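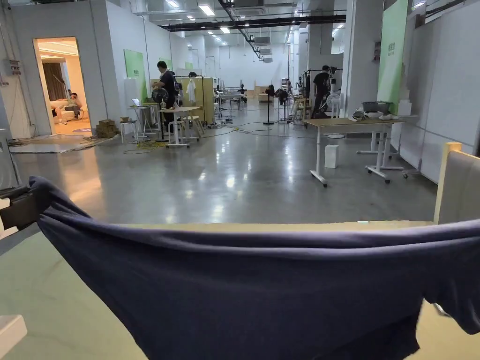 *Product page prepared by Helmi Sjöberg, Grounds Equipment, Hukthorpe. Technical review: Impi Koivisto.*

# Getden Raised Planter Bed

The Getden is a freestanding raised bed for schools, community gardens and public grounds. It is supplied flat, in panels, and is assembled on site with the hex key provided. Two adults should allow about 30 minutes for each bed.

The bed is intended for annual flowers, herbs, salad crops and shallow-rooted vegetables. It is not suitable for trees or large shrubs. Soil and plants are sold separately.

## Specifications

| Item | Detail |
|---|---|
| Length | 2000 mm |
| Side panels | Larch, untreated |
| Corner posts | Galvanized steel |
| Liner | Woven, permeable, removable |
| Drainage outlets | 8 |
| Model reference | Getden 9 |

The height of the bed is set by the number of panel rows. Two rows are standard. A third row may be ordered for gardeners who prefer to work standing or seated, and existing beds can be raised later with the Uniyal extension kit. The kit contains longer corner posts, so the bed must be emptied before it is fitted.

## Site preparation

Place the bed on firm, level ground. Grass should be cut short or lifted. On paved surfaces, fit the Isteo feet, which hold the base clear of the paving and allow water to drain. Do not set the bed against a building wall.

Fill the bed in layers and water each layer before adding the next. The soil will settle during the first season - a top-up in March is normal.

## Care

Larch turns silver-gray outdoors. This does not affect the strength of the panels. Check the corner bolts once a year and clear the drainage outlets when the bed is replanted. Replacement panels, bolts and liners are available individually.

## Ordering

Orders are accepted from schools, municipal departments and registered garden groups. Please state the number of beds, the number of panel rows and whether feet are required. Delivery is to the curb - customers should arrange help to move the panels to the planting area. Unopened packs may be returned to the Hukthorpe depot at the customer's expense.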